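# Week 5: Doors, and what they ask of us

Introduction to Building Design, handout for 10 April 2025
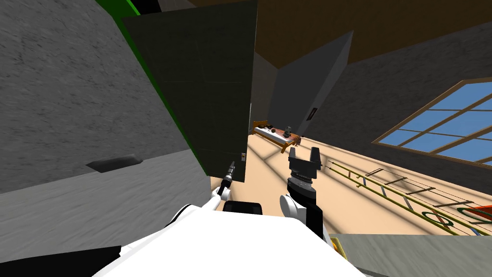

Inger Gunnlaugsson wrote in after the last class to ask why we are giving a whole session to doors when windows got only half of one. Windows get all the love already! A window mostly sits still and lets you look. A door has to move, carry its own weight, keep out noise and drafts, and be worked by a child, a tired nurse and a mover with a couch, often within the same hour. I could happily spend the term on them.

## Pivots first, hinges later

Long before the side hinge became ordinary, heavy doors turned on pivots. A post along one side of the door ran down into a socket in the sill and up into a hole or ring overhead, and the whole leaf turned on that post. People were hanging doors this way well over 3,000 years ago, and worn stone sockets are among the nicest things to find at a dig, because a socket tells you where the door stood even after the wood is gone.

The pivot has one big strength: the weight goes straight down. A side hinge carries weight too, but it also has to fight the door's wish to tip. The top hinge is being pulled away from the jamb while the bottom one is pushed into it. That is why a sagging door nearly always drags at the bottom corner on the latch side, and why the top hinge screws are the first thing to check. (Swap one short screw for a long one that reaches the framing. Try it at home, it's a lovely cheap repair.)

## Where you push matters

You will remember the turning force from week two. Let's use it.

Take a door that needs a push of 5 pounds at a point 30 inches from the hinge line. The turning force is

> 5 × 30 = 150 inch-pounds

Now push the same door only six inches from the hinge line. You need the same 150 inch-pounds, so

> 150 ÷ 6 = 25 pounds

Five times the effort, same door! Anyone who has leaned on the wrong side of a plain glass door knows the feeling. A full-width push bar looks tidy, but it hides which side moves, and people end up guessing. A short plate or a handle on the latch side answers the question before they reach it.

## Which way does it swing?

Three things to settle before you draw the arc on a plan:

- **Who is leaving in a hurry.** Doors from crowded rooms should open in the direction people are leaving. A crowd pressing on an inward-swinging door holds it shut.
- **What the leaf will hit.** Draw the full arc, then draw the furniture. Then draw the open drawer, which is the part everyone forgets.
- **What you see first.** A bedroom door hinged on the side nearer the bed shields the room as it opens. Hinge it on the other side and the view is wide open from the first few inches. Neither is wrong, but choose it on purpose.

Bathroom doors in small homes usually swing in, to keep the hallway clear. The catch is that someone who falls behind the door can block it. Sliding doors and lift-off hinges both get around this, and we will compare them in May when we reach small dwellings.

## Gaps and sound

I love this part. You can buy a thick, heavy door, hang it perfectly, and still hear every word from the next room, all through the gap at the bottom. Sound treats a gap like an open window. Speech carries a lot of its clarity at 1,000 hertz and above, and those higher pitches slip through narrow cracks with ease.

So before spending money on a heavier leaf, seal the edges:

1. Soft gasket along the head and both jambs
2. A drop seal or sweep at the bottom
3. Caulk behind the trim, where the frame meets the wall

Pirjo Laaksonen asked whether a sealed door makes a room stuffy. It can! Many heating systems count on air slipping back under the door, and if you close that path you need another one - a transfer grille with a bend in it, or a separate return duct. A bend helps because sound loses energy every time it bounces off a lined surface, while air just turns the corner.

## Color and edge

A door in the same color as its wall nearly disappears, which can be handsome in a closet and maddening in a clinic. For people with low vision, the difference in lightness between leaf and frame does more than the difference in hue. A red and a green of the same lightness can look almost alike from across a room. Squint at your samples, or photograph them in black and white.

## For the studio

Pick one door you use every day and draw it in plan at half an inch to the foot, with the full swing. Mark the hinge side, the handle height and anything inside the arc. Measure the gap at the bottom in three spots - old floors are rarely level, so expect different numbers. Then write a paragraph on what you would change with a budget of $100 and what you would leave exactly as it is.

Bring tracing paper. We will pin up all the plans together and work from the largest arc down to the smallest.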